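Home medicine box

A home medicine box is a container in which a household keeps ointments, tablets and other small remedies. It may be a cabinet, a tin or a plain plastic bin. Advice columns credit it with saving time and money, though the evidence is thin. A survey by the storage firm Kastis, covering 2,000 homes, claimed that 559 had thrown out duplicate purchases after sorting. It did not say how many would have done so anyway.

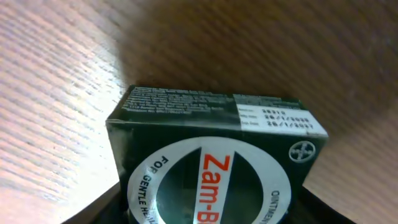
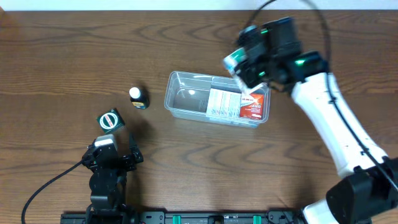
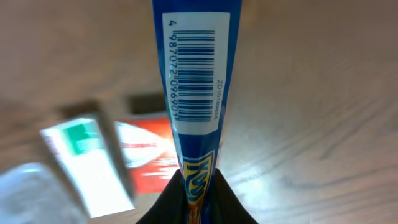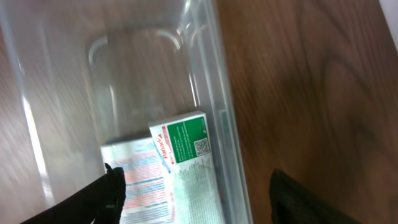 Sorting methods differ mainly in what they ask the owner to read. The Dusten method, set out by Ming-te Chung, goes by date alone and promises a finished box in 60 minutes – a figure that has never been tested. Cartons do not make this easy. The Zam-Buk box has two dates on its white panel, 26/1/2022 and 26/1/2027, beside field labels too faint to read, and a hurried sorter could take the wrong one. Chung's later advice, to stand cartons on end in a clear bin, is widely repeated, mostly by sellers of clear bins.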